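Cleaning out an old desktop tower without losing your mind

Posted 30 January 2018 in Workshop

I have a soft spot for old office computers. I picked up another one at the Pustville swap meet and I've been meaning to write down how I go about cleaning these things, so grab a coffee, this one rambles a bit!

First, unplug it. The power cord, the monitor, everything. Then hold the power button in for a few seconds. I leave the power supply itself shut, always. If one is full of fluff I blow it out through the vents and that's as far as I go.

Second, lay the tower on its side. I fought with these things standing up for years (why??) and kept dropping screws into the bottom where I couldn't reach them. On its side you can see everything at once, and the board sits flat, so a loose screw just stays where it fell. 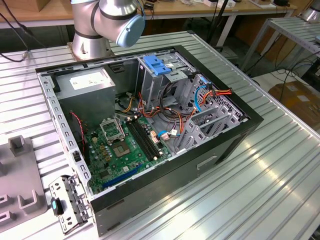
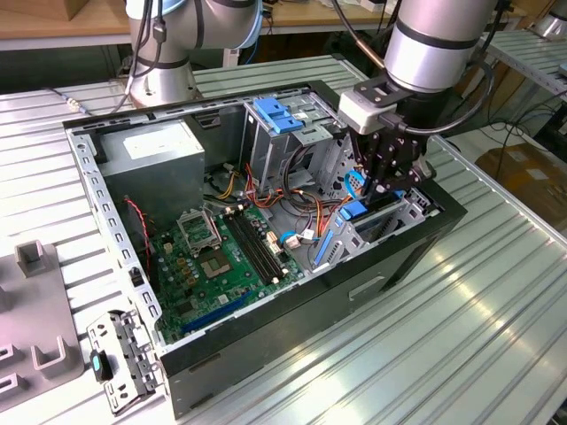 Cables are where people get impatient. Before you pull a single plug, take a few pictures with your phone, from more than one side. Then pull by the plug and never by the wire, especially the skinny SATA data cables, which have a little metal clip on some of them that you have to squeeze. I bundle the power cables with a bread bag tie while I work and tuck them off to one side.

For dust I use a soft 1-inch paintbrush from the Cena discount store and a can of air, short puffs, can held upright. Hold the fan blades still with a finger while you do it!

Now, the processor socket. If the processor is out, keep everything away from those contacts. No brush, no cloth, no fingers. If you still have the plastic cover that came with the board, pop it back on. I keep mine in an old Treltora mint tin along with 3 sizes of case screws, and I've been thankful for that tin more than once.

Memory sticks come out by pushing the clips at the ends of the slot. They go back in only one way, so line up the notch before you press, and if it feels wrong, stop and look again.

One more thing about screws: egg carton. One cup for the drives, one for the side panel, one for the cards. My last carton finally fell apart in May and I went straight to the fridge for a new one.

Next time I'll get into what to do with the old hard drives, because I have a whole shoebox of them waiting.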